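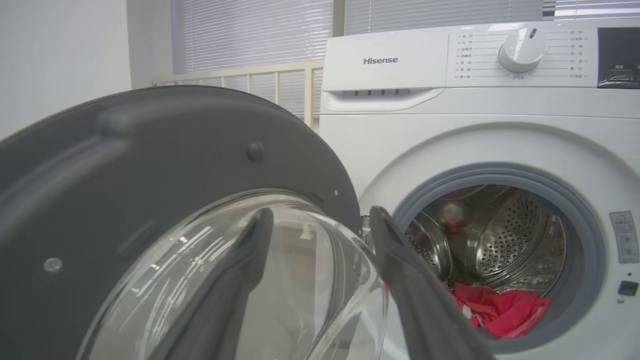 June, Cullstead workshop, started 7:40 am

Shrinkage and colour loss tests on the Marnance wool blend, second round. Carrying on from the last entry. Tainá has the first round swatches in the flat drawer under the cutting table if anyone wants to compare.

Where we were: the first round was no good to us because the swatches were cut with the grain running every which way, so the length and width figures got mixed together. This time everything is cut from the one bolt, warp direction marked with a notch in the top left corner, and a 200 mm square stitched inside each swatch in white polyester thread. The thread doesn't move in the wash, or moves so little I can't read it on the steel rule.

Four treatments:
A — cold, wool cycle, wool detergent
B — 30 degrees, wool cycle, wool detergent
C — 30 degrees, wool cycle, ordinary powder
D — 40 degrees, normal cycle, ordinary powder

D is there because Gervásio says that is what customers will do with it whatever the label says. He's probably right.

Dry weight of the full swatch set before washing was 1,403 g on the bench scale. That's after a night on the rack in the back room, window shut. I didn't trust the first reading because the scale was sitting half on the cutting mat. Moved it and tared it again. The figure above is the second one.

Each load is made up with old cotton sheeting so the drum isn't running near empty. Same sheeting each time, rinsed through between treatments with no detergent. This adds most of an hour per treatment and I grumbled about it, but last round there was powder carried over into the wool detergent load and it made a mess of the comparison.

Spin speed set to 600 for A, B and C. D gets whatever the normal cycle gives it.

9:15 am

A is out and flat on the rack. Not measuring until fully dry. Hand feels the same as the unwashed piece to me. No colour in the white thread.

Note on drying: flat on mesh, not pegged. Turn once. Keep the fan off it. Last time two swatches near the fan came up narrower than their mates and I suspect they were pulled about while damp when somebody shifted the rack to get to the pressing table.

10:50 am

B out. Slight fuzz on the face side, about what you'd get from wearing it a few times. Tainá thinks it's loose fibre from finishing and will brush off. Left one swatch unbrushed and she brushed another with the soft brush. Marked the brushed one with a loop of red thread in the bottom right.

Rang Leclerc while the rinse load was going. They still can't say which dye lot our bolt came from. The ticket on the end of the bolt has a number, 2,725, but the woman I spoke to says that is a roll number and the lot is recorded separately. She'll look it up and ring back. If we have two lots on the shelf we need to know before anybody cuts a whole coat out of them. I've put a strip of masking tape across the other bolt so it doesn't get used by mistake.

1:20 pm

C out. Ordinary powder makes a clear difference at the same temperature. The colour has gone a bit greyer, mainly on the back, and the surface is drier to touch. Under the Illum lamp at the colour station the shift is easy to see. Under the overhead tubes you could miss it. Please do all colour comparisons at the lamp, with the grey card behind the swatches, and let it warm up first. I wasted a good while last round arguing with Gervásio over a swatch he'd looked at by the window.

The white thread in C has picked up a faint blue. Only visible with the hand lens. Writing it down anyway, as it matters for the version with contrast topstitching.

3:30 pm

D out. Felted. You can hardly find the weave on the face, and the stitched square has buckled because the cloth pulled in and the thread didn't. I'll have to measure D from the raw edges and take the seam off, or pin it flat to the board and measure between the corners of the stitching. Will try both and write down both.

Gervásio pleased to be proved right. He also likes the felted cloth and has taken one swatch to see how it cuts. It does hold a raw edge nicely. Might do for pocket flaps or a collar stand, but we'd have to felt a whole length at once to get it even, and that's a separate job.

Measurements so far: none. Everything is still damp apart from A, and A is only dry at the edges.

Still to do:
Measure A to D, warp and weft, three readings per direction, average them
Weigh the full set again once dry
Press one swatch from each treatment with steam and a cloth, measure again
Rub test on the dark side with white cotton, dry and damp
Chase Leclerc if they haven't rung by noon tomorrow
Buy more wool detergent, there's enough left for one more load

On the care label: my feeling at the moment is cold wool cycle, dry flat, and nothing about powder. Tainá would like it to say wool detergent only. There's room for it if we drop the line about the iron. We can sort that out once the steam results are in.

5:05 pm

Leclerc rang back. Both bolts are the same dye lot, different rolls. Tape is off the second bolt. I'll take one set of swatches from it and run B again, to see whether the fuzz shows up there too. Swatches are cut and notched and in the tray marked B2. Stitching them first thing.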